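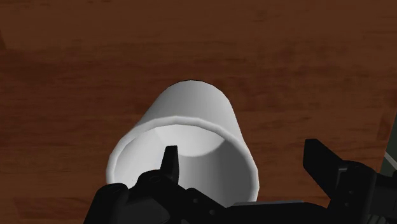

Plateau en bois brun-rouge, gobelet blanc couché dessus.

Enlever une auréole blanche sur une table en bois

Bon, je fais vite, on me demande ça toutes les semaines. La trace blanche laissée par une tasse chaude ou un verre mouillé : c'est de l'humidité coincée dans la finition. Pas dans le bois. Donc ça part, presque toujours. Trace noire = autre histoire, voir plus bas.

Il faut :
un fer à repasser (sans vapeur !! videz le réservoir)
un torchon en coton, blanc, sans motif imprimé
un chiffon doux
un peu de cire incolore, j'utilise la Kemix, n'importe laquelle va

Avant de commencer
Dépoussiérer. Essuyer, laisser sécher une nuit si la tache est récente, parfois elle s'en va toute seule. Testez sous le plateau ou derrière un pied. Si la table est vernie à la gomme-laque, attention à la chaleur, ça ramollit très vite. Pour savoir : une goutte d'alcool dans un coin caché, si ça colle c'est de la gomme-laque. Dans ce cas pas de fer.

Le fer
Réglage le plus bas. Torchon plié en deux sur la tache. Passer le fer 30 secondes maximum, toujours en mouvement, puis soulever et regarder. Recommencer si besoin. La mienne a demandé quatre passages, celle de ma belle-mère un seul. Entre deux passages laissez refroidir le bois – vraiment, la main dessus doit être à l'aise.

Si il reste un voile
Sèche-cheveux tiède, à 40 cm, quelques minutes. Ou alors un peu d'huile d'olive au chiffon, laisser une heure, essuyer. La mayonnaise marche aussi, même principe, mais ça sent.
Le dentifrice : bof. C'est abrasif, ça matifie le vernis brillant et après on voit un rond mat à la place du rond blanc.

Finir
Cire incolore, très peu, dans le sens des fibres. Attendre 20 minutes, lustrer.

Trace noire
Là l'eau est passée sous la finition et a touché le bois. Il faut poncer et souvent passer à l'acide oxalique, avec des gants et fenêtre ouverte. Je ferai une page à part, sans doute en septembre.

Mise à jour : Otis Yazzie me signale que sur un vernis polyuréthane le fer ne lui a rien donné du tout. Possible, le sien avait plus de 30 ans. Il a fini par revernir le plateau entier.

Les question en commentaire svp, je ne répond plus par mail.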